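Ristley Household Repair Notes, data card

Status: usable with care. Read the limits before you quote anything from it.

What is in it

401 short notes from people who tried to fix something at home and wrote down how it went. The notes were collected through the Ristley help board and merged with an older set from Mandus. Each row has an item type, the fault as the owner saw it, what was tried, and a yes/no field called fixed.

What we doubt

The fixed field is self-reported. People who give up on a toaster rarely come back to write about it, so the success rate looks far too good. Please don't put it in a slide.

The cost field is worse. Some owners counted tools they already had and some left out postage. The Nyberg release tried to correct for this with a formula we could never reproduce, and we dropped it.

Item types were assigned by two readers working from the same sheet. They disagreed a lot on "small appliance" versus "kitchen," and the sheet does not settle it. Treat those two labels as one.

Claims that a repair "lasted" should be ignored unless followup is filled in. In most rows it is blank.

Files

notes.csv: the main table
labels.txt: the six item types, with the wording the readers used
dropped.csv: rows removed as duplicates, in case you disagree with us

Known problems

Dates before the March merge were typed by hand and come in two formats. Fongate's import script guesses between them and guesses badly. Use your own parser.

A few notes are plainly ads for glue. We removed the ones we spotted.

License

Free to use and change. Keep this card with the files. A summary that leaves out the part about the fixed field is a misleading summary, whatever its author meant by it.

Pictures 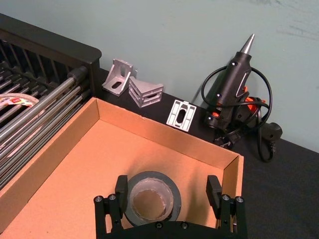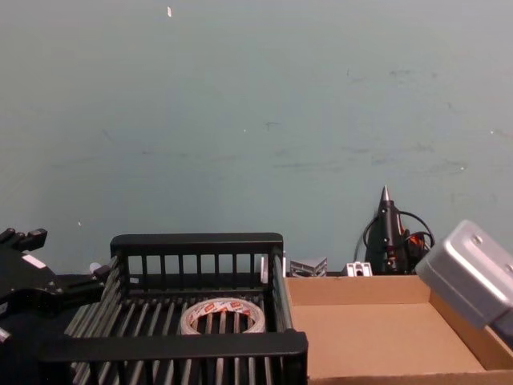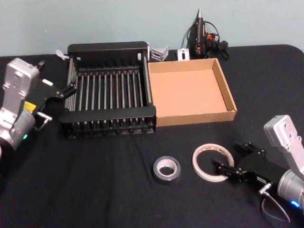
Tabletop and wall, three views.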